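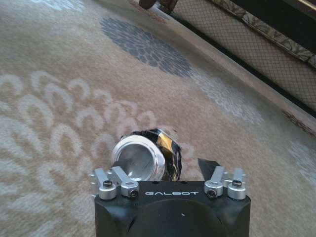 Wrist view, can held on its side over the rug.

To: Nerkness cell list
Subject: Re: finger screws on the Flitthorpe gripper
Date: 29th January

> We are dropping cans again at Flitthorpe. I raised the
> grip force and it made no difference. Is it the pads?
> They were changed in August.

Check the linkage screws before you touch the pads. Ours had the same trouble at 1,606 cycles, and one of the black hex screws on the right collar had backed out a little. With that one loose the finger leans outward under load and the can rolls.

Power down, support the fingers, take the screws out one at a time, clean the threads, put on a drop of medium threadlocker and refit. Leave it overnight. Then run 40 slow open and close moves with nothing in the fingers and home it again from the Ginunum menu.

Put the grip force back where it was. More force only dents the can.

We now check the screws every 2,000 cycles and write it in the log. The pads are next on my list but ours still look fine.

If it still drops after that, post the homing values and I'll compare them with ours.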